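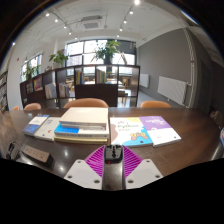

Books on one of the dark wooden tables at Varholm College.

About Varholm College

Varholm College is an independent, co-educational secondary school offering Years 7 to 12 on a single campus at Plurkham. The College enrols 600 students, of whom 160 are boarders drawn largely from farming families in the surrounding district. It is governed by a Council and is registered as a not-for-profit company limited by guarantee.

The College was founded by Eskil Amundsen, a surveyor and later a grazier, who left his homestead and the adjoining paddocks in trust for the education of local children. The original homestead now houses the Principal's office, the enrolments office and the staff common room. The woolshed was converted to a performance hall and still carries its old name, so that visitors directed to a concert in the Woolshed should not be alarmed.

Our Purpose

Varholm exists to provide a sound general education to students of differing abilities and to prepare them for university, vocational training or employment. The College does not select on academic grounds. Students with additional learning needs are supported within mainstream classes wherever practicable, and individual plans are reviewed with parents each semester.

Teaching and Learning

In Years 7 and 8 all students follow a common program of English, mathematics, science, humanities, a language, music, visual art and physical education. Electives are introduced in Year 9. Senior students may combine academic subjects with a vocational certificate in agriculture, hospitality or construction, the last of these delivered in partnership with Bozsik Joinery at its Plurkham workshop.

Reading is given particular weight. Every student in the junior years has a timetabled library period, and a set text is read aloud in tutor groups during the first weeks of each term. Students are expected to have a book of their own choosing with them at school. The College Librarian, Mr Győző Halász, publishes a recommended list each October, in time for the long holidays, and parents are welcome to propose titles for it.

Agricultural studies are taught on the College farm, which runs a small flock of Merinos and a rotation of oats and canola. Students in Years 9 and 10 assist with shearing and crutching under the supervision of the Farm Manager.

Boarding

Boarders live in 3 houses, known as Amundsen, Zotine and Creek. Junior boarders share rooms; Year 12 students are allocated a study bedroom of their own. Each house has a resident Head of House, and a registered nurse is on call at the health centre 24 hours a day during term. Supervised preparation is held every weekday evening.

Weekly boarding is available to families living within reasonable driving distance. Buses to outlying towns leave from the front gates at the end of the school week – seats must be booked through the boarding office, as the smaller runs fill early in the term.

Leadership and Governance

Principal: Dr Attila Szekeres
Deputy Principal and Head of Senior School: Mr Ognjen Pavlović
Head of Boarding: Mr Kornél Csonka
College Librarian: Mr Győző Halász

The College Council is responsible for strategic direction, financial oversight and the appointment of the Principal. Day-to-day management rests with the Principal and the College Executive. Annual reports and the current constitution may be requested in writing from the Business Office.

Fees and Assistance

Tuition and boarding fees are set by Council before the start of each school year. The Amundsen Bursary provides remission of fees to boarders whose families are affected by drought, flood or other hardship. Applications are confidential and may be lodged at any time of year. Sibling discounts apply from the second child and are calculated on tuition only.

Child Safety

Varholm College is committed to the safety and wellbeing of all children in its care. All staff, coaches and visiting tutors are required to hold a current working with children clearance before commencing duties. The Child Safety Policy was last endorsed by Council on February 19, 2022 and applies to the main campus, the boarding houses, the farm and all excursions and camps.

Visiting the College

Tours are conducted during term by appointment with the enrolments office. Prospective boarders are encouraged to stay overnight in one of the houses before accepting a place. Visitors should report to the homestead on arrival and park in the gravel area beside the lower oval. The drive past the Woolshed is reserved for buses.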